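The Quote

Sorcha Ní Mhurchú had until four. Budget meeting at four. It was ten past two and the quote from Drellora was still open on her screen, page three, the page with the money on it.

Two patrol units. One charging dock. Delivery to Drestdale, extra. Training day, extra. Winter wheels – extra, and she laughed out loud at that one, alone in the office with her sandwich. Winter wheels. In a place where it last froze when she was in high school.

She crossed them out. Then she crossed out the second unit. Then put it back.

The road was the problem. It had always been the problem. The old estate road, dead straight, trees down both sides, and a man named in the files only as "contractor" who used to drive it every morning and write down what was broken. He retired in January. Since then, nothing. A branch down for nine days before anyone called it in.

So, robots. Or a robot. Villalba had three and wouldn't shut up about it.

She rang Drellora.

"What does one cost if I don't take the dock?"

"You'd need the dock."

"But if I didn't."

Keys clicking. "You'd be charging it off a wall socket. Eight hours, maybe nine."

"It can have nine hours. It's got nothing else on."

He didn't laugh. He said he would have to ask. She wrote NO DOCK?? in the margin and underlined it so hard the pen went trough.

Half past two. The spare battery was 438. She kept that. The service plan was 2,000 a year and she read it twice, looking for what it covered, and what it covered was phone calls. She could make her own phone calls. Out. Then she thought of herself kneeling on the verge in the rain with a dead machine and a screwdriver. Back in.

Ten to three. Itville emailed, finally. They'd bought secondhand, they said, 300 hours on the clock, and no complaints except the tires. Did she want the name of the seller? She did. She wanted it very much. She typed yes please and sent it with no greeting and no name and then sent another one that said sorry, yes please, Sorcha.

Nothing back.

Twenty past three. The demo unit was out there now, on loan till the end of the week, and she had it up in a little window in the corner of the screen. She'd been ignoring it. Kerb to kerb the fee for one of these was forty – no, 40 a day, she checked – and she had let it sit in the shed for the first two becuase nobody had signed the form.

She made the window bigger. Sat there with the sandwich in her hand.

Then she went back to page three and changed the two to a one, and left the dock in, and hit print.

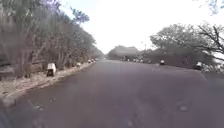
Four O'Clock

They gave her six minutes. She used four. Someone asked about winter wheels.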